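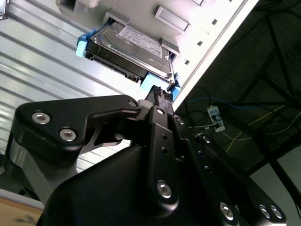 Wrist camera view: fingertip pad against a hard disk drive in its blue carrier.

Gripper Comparison Program: Frequently Asked Questions
Rivstead Automation Test Center
Last updated Sun 24 January

What is the purpose of the program?
The program compares grippers and camera positions on desktop computer disassembly and reassembly. Results are supplied to member companies considering automation for repair or parts recovery. The Center does not sell equipment and does not rank suppliers.

Which grippers are included in the current round?
Two grippers are included, listed in the records as Hirbridge and Plostdale. Both are linkage grippers with replaceable fingertip pads. Each is tested with the pads delivered by its supplier and again with the Center's own studded pads, as earlier work showed that the pad can matter more than the gripper body.

Which tasks are performed?
The task list covers drive removal, drive insertion, release of drive-bay latches, unplugging of power and data connectors, and placement of small brackets in a fixture. Screws are not part of this round. Members who need results for fasteners should wait for the April round.

How many trials have been recorded?
The records hold 1,272 trials. Of these, 191 were set aside because the camera mount had moved and the calibration could no longer be relied upon. They remain in the archive with a note and are not used in any table.

How is the computer positioned?
The tower is laid on its side with the side panel off and the interior facing upward. It is set down by hand and is not clamped. The Center chose this on purpose – a clamped case produces better scores than most members would see on their own floor.
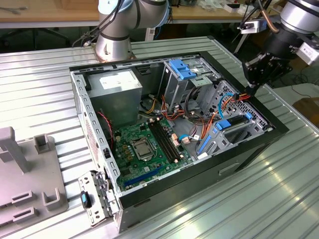 A case that shifts during a pull is therefore recorded as part of the trial, and the arm is not stopped unless a force limit is reached. Members who intend to clamp their work may request the separate clamped data set, which is smaller and covers drive removal only.

Why are both a wrist camera and a fixed camera used?
The wrist camera shows the fingertips and the part being approached. Its weakness is that the gripper itself fills much of the view, and the wider the linkage, the more is hidden. The fixed camera shows the whole case and the position of the arm, but small latches are hard to judge from that distance. Scoring staff review both recordings for each trial. Where the two disagree, the wrist recording decides questions of contact and the fixed recording decides questions of placement.

Does cabling affect the results?
Yes. Cables are left as they lie and are not tied back before a trial. A finger that closes on a cable together with the intended part is scored as a partial grasp, even if the part is released correctly. Narrow finger tips have a clear advantage near the drive cage, where power and data cables share the space with the latch.

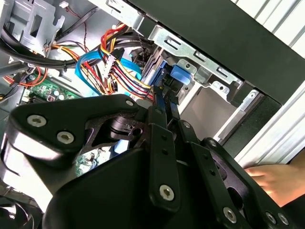
Gripper fingers between the cables and the blue latch of the drive cage.

May a member supply its own gripper?
Yes, provided that a mounting drawing, a controller manual and one spare set of pads are received 7 working days before the test date. Grippers that need compressed air cannot be accepted at present. Controllers must allow the closing force to be set and read back.

Who may receive the recordings?
Members receive recordings of their own equipment in full. Recordings of other equipment are released in summary form only, with the written agreement of the supplier.

A note on comparing scores between rounds 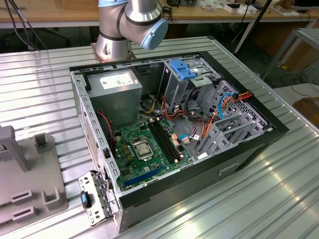
By Ha

Scores from this round should not be set beside those of earlier rounds without care. The earlier rounds used a single fixed camera and a different definition of a completed release. Under the old rule, a latch counted as released once it moved. Under the present rule, the drive must also be free to slide.

Where a member needs to compare the two, the Center can score earlier recordings again under the present rule. Requests should state the task, the gripper and the pad type, and should be sent to the program office in writing.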